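HOSP 218: Food Service Basics
Unit 8 handout: Plates, portions and the look of a table
Instructor: Simin Ahmadpour

Read this before the February practical. Bring a printed copy to the kitchen.

1. Why plate size matters

People judge a serving by how much of the plate it covers. The same scoop of rice looks small on a wide plate and large on a narrow one. This has two results for us. Guests who serve themselves tend to take more when the plate is bigger, and guests who are served at the table may feel short-changed if a normal portion sits in the middle of a lot of bare rim.

When you pick a plate, look at the well first. The well is the flat part inside the rim, and it is the only part that should hold food. Two plates of the same width can have very different wells. In class we compared the Skultari dinner plate with the Careo one. Both are 10 inches across, but the Careo has a wide rim and holds noticeably less.

2. Rim and depth

A raised rim keeps sauce in and gives the server a place for the thumb. A flat plate with no rim is harder to carry and should be kept for dry items such as cake or toast.

Shallow plates suit food that is cut with a knife. Deeper plates suit anything loose or wet. If you are not sure, plate a test portion, tilt the plate slightly and watch where the liquid goes.

3. Color

White is the standard in most dining rooms. It is easy to match when pieces break, and most food stands out against it. Its weak point is pale food. Poached fish, mashed potato and cauliflower on white can look like one mass.

Cream and beige are softer under warm light. They work well with bread, roasted vegetables and brown sauces. They can look dull next to a bright white cloth, so check the two together before you order a full set.

Dark plates show every fingerprint and every drop of water. If you use them, allow extra time for polishing.

4. The surface under the plate

Students often choose the plate and forget the table. Contrast between plate and table helps guests find the edge of the plate. This matters most for older guests and for anyone with poor eyesight. A pale plate on a pale table gives them very little to go on. A colored placemat fixes it at low cost.

5. Matte and glossy finishes

Glossy glaze cleans easily and reflects lamps. Matte glaze cuts the glare but can pick up gray marks from cutlery. The Bittencourt catalog calls these marks "metal transfer." A mild cream cleaner usually takes them off. Do not use steel wool.
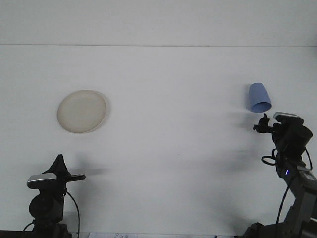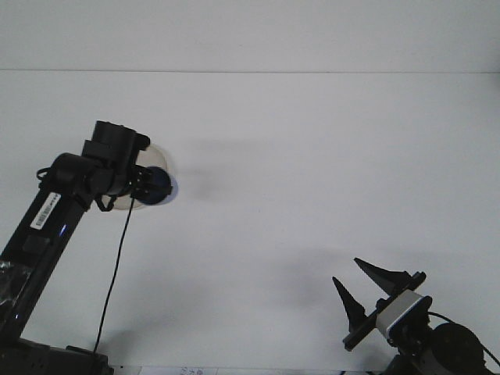
First picture: a round, shallow plate with a raised rim (see sections 2 and 3). Both pictures: a plain white surface.

6. For the practical

You will have 40 minutes to plate one main course two ways, using two plates of your choice from the rack. Write down the plate, the portion weight and one reason for each choice. Wipe rims with a damp cloth before you call for grading — not after.

Reading: Bratudeo course pack, chapter 8. Skip the part on banquet covers, we will do that in the next unit.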